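How do you teach a robot to set a place for lunch?

You say "put the spoon by the plate." Easy, right? You don't even think about it. A robot has to learn every little bit. Where's the plate. Where do my fingers go. How hard do I squeeze.

So at the Ornberg lab they tried somthing. The project's called Tisell. The big question: does a robot learn better in a tidy kitchen or a messy one?

Two teams of robot arms, same job. Plates, bowls, spoons, forks. One team practiced on a bare, clean table. The other got a real kitchen counter with all the usual stuff on it. Jars, eggs, bottles, a mixer or whatever. People steered the arms at first, so the computer could copy the moves. That made 3864 practice tries. A lot!!

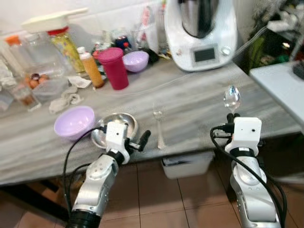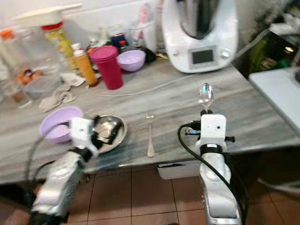
Two arms at the messy counter, with a round steel plate and lavender bowls. In both pictures the right arm is holding a spoon upright.

Then came the test. A brand new kitchen, one neither team had ever seen. Each team got 90 goes.

Clean table team: 15 got done right. Oof.
Messy counter team: over half! Much better.

Why? The scientists think the messy team had to learn what really matters. A plate is still a plate with a jar next to it. The clean table team never had to look past anything, so new stuff mixed them up. They're not totally sure yet tho, more tests coming in June.

Try it yourself: get a grown up, a spoon and a plate. Close your eyes and have them move the plate a bit. Now put the spoon next to it, no peeking. Hard! Do it five times and see if your getting better.

New word: CLUTTER. Lots of things lying around.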